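Facilities Service Desk – Teltton Building
Ticket 958
Category: Kitchen and shared equipment
Location: Room 312, Ernilgate wing
Opened: 25/08/2021
Priority: Normal
Assigned to: Imad Kanaan
Status: Closed

Summary of request

The requester reports that small utensils fall through the floor of the gray dish rack in Room 312 and that water collects on the tabletop under it. The requester asks whether the rack is defective and whether a replacement may be ordered from Brider, the supplier of the previous model. Crumbs on the trays after meals are raised as a second matter.

Entry 1 – Initial review

The rack is the open-floor type, with pegs standing on a lattice. It is placed directly on the wooden table, to the left of the brown serving tray. The supply list for this room includes a drip mat, item 74, which should be under the rack at all times. The requester was asked to confirm whether the mat had been delivered and to leave the table as it stood until the review was complete. 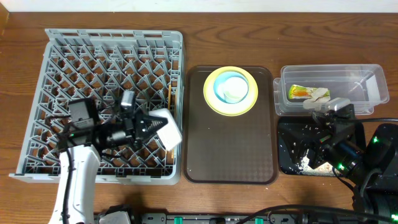 Room 312, table at time of review. Dish rack at left; stacked dishes on brown tray; clear container and black tray at right.

Entry 2 – Findings

The dishes had been stacked on the serving tray, with the cup in the bowl and the bowl on the plate. Crumbs were present on both trays. A food wrapper and a scrap of paper had been left in the clear container, which is assigned to clean storage under the room guidelines. Wrappers and paper are to go in the waste bin by the door.

No mat was under the rack. The requester has since confirmed that it was never delivered. Stores has been notified and will send one with the next Nseir shipment.

Entry 3 – Rack inspection

The rack was checked for cracked ribs, missing pegs and warping at the rim. The inspector recorded no fault that would justify replacement. The openings in the floor are part of the design and allow water to drain. 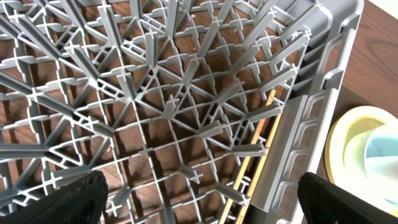
Thin items should be laid across several ribs or stood in a cup inside the rack. Items placed on end between the pegs may slide through to the table. Users who find this inconvenient may request a utensil holder on the standard supply form – no separate approval is needed.

Entry 4 – Actions required of room users

Shake crumbs from both trays into the waste bin before wiping them.
Lift the rack and wipe the wood beneath it at the end of each day.
Dry the table before the rack is put back.
Place plates and bowls in the rack separately after washing.

Entry 5 – Resolution

The replacement request is declined. The drip mat has been placed on order, and 2 utensil holders have been added to the same request. The requester accepted this outcome by telephone. If water continues to collect after the mat is in place, please reply to this ticket and it will be reopened under the same number.

Closed by: Imad Kanaan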